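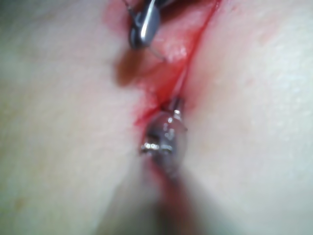
Note 61. Closing a straight cut, part 2: spacing, depth and thread length

The first part of these notes dealt with where the needle goes in. This one deals with how deep it travels and how far apart the stitches sit. Depth is the harder of the two to judge, as the sides of a deep cut slope inwards and the bottom is usually the least visible part. Blood makes it worse. In the opening at the top of this post it has pooled most heavily where the gap is widest, and the edge on the right is swollen and bulges outward, so the true line of the skin-side margin is easy to misread at that point. Lower down the gap narrows to a thin crease and the two sides can be compared directly. I take my measurements from the narrow part and carry them upwards.

The rule I was taught by Ludger Teuber is that the distance from the edge to the entry point should match the distance from the edge to the exit point, and that the depth should be the same on both sides. A difference in depth shows up as a step between the edges once the knot is down. A difference in distance shows up as a fold. Both can look acceptable while the thread is loose, so I check after the first throw has been drawn flat and before the second goes on.

A swollen edge needs a slightly wider bite. Taken too close to the margin, the thread cuts through as soon as any tension goes on. I also follow the curve of the needle all the way round. Pushing it straight enlarges the hole and drags the edge out of line, and the next stitch inherits the error.

Thread length is a matter of taste up to a point. I cut to 30 cm for practice. Lutz Kröger works shorter and wastes less, but he has to be stricter about the tail. With a long piece the spare length must be kept to one side of the wound, always the same side, or it ends up under the loop. I keep mine on the far side.

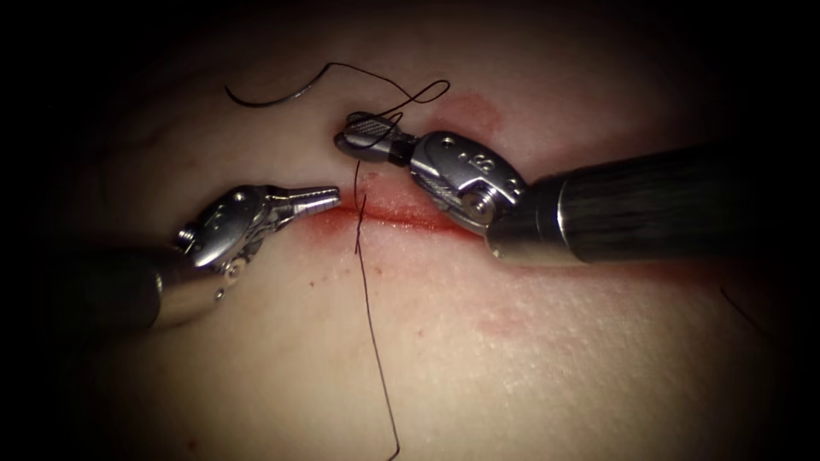

For the knot itself I use a double first throw and then single throws in alternating directions. The double throw holds well enough to let me correct the tension once. If it slips a second time I take it out and start again. Tension should bring the edges together and stop there. Tissue that turns pale around the stitch is being squeezed, and it will swell further against a thread that cannot give.

Order matters less than I used to think. Working from one end is simple and keeps the spacing easy to judge. Its weakness is that a small mismatch in each stitch adds up, leaving a pucker at the finish. Starting in the middle and halving each gap avoids this on a long cut. On a short one I see no difference worth the extra handling.

Two corrections to the March note from last year. I gave the needle grip as halfway along the curve; it should be two thirds of the way back from the point. I also wrote that the tail should be trimmed flush with the knot. Leave a few millimetres.

The next note will cover continuous stitches, including what to do when the thread locks on itself partway along.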